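Old Buildings Should Not Wait for a Fire

Every town has one building that people pass daily and stop seeing. In Prernila it is the Horrocks warehouse, closed for many years, with boards on the windows and a fence that any child can climb. My opinion is simple: the town should make the owner secure it now, and the fine for refusing should be large enough to hurt. 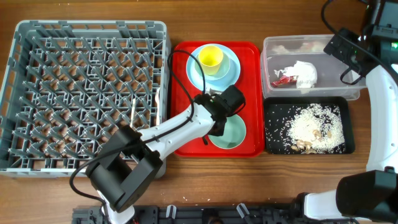 Opinion
By a Prernila resident
January 2019

At present the owner of an empty building can be fined up to 500 dollars. For a company such as Clodora, which holds the warehouse and the lots behind it, this is less than the price of a good lock and a man to install it. So the company pays, and the fence stays as it is.

I have read the argument that the trespassers are the guilty ones. I agree that a person who lights a fire must answer for it in court. But the police cannot stand at one fence all night, and a court can only speak after the damage is done. Last June there were 2 small fires in the yard. Both were put out quickly. I do not want to depend on this kind of luck.

The town council has a plan to inspect all 170 empty properties by 2021. I think it is a good plan with a bad order. The inspectors are going street by street, starting in the north, and the warehouse is in the south, next to the homes on Kutum Street. Why not begin with the buildings that already had a fire?

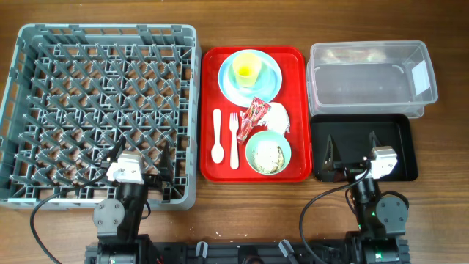

What I would ask the council

Change the order of the inspections first, as this costs nothing. Then raise the fine, and repeat it each month until the work is finished. If the owner still does nothing, let the town close the openings and send the bill to Clodora.

Some neighbors tell me that such rules will frighten investors away. Maybe one or two will go. I would still prefer a strong fence on Kutum Street this winter.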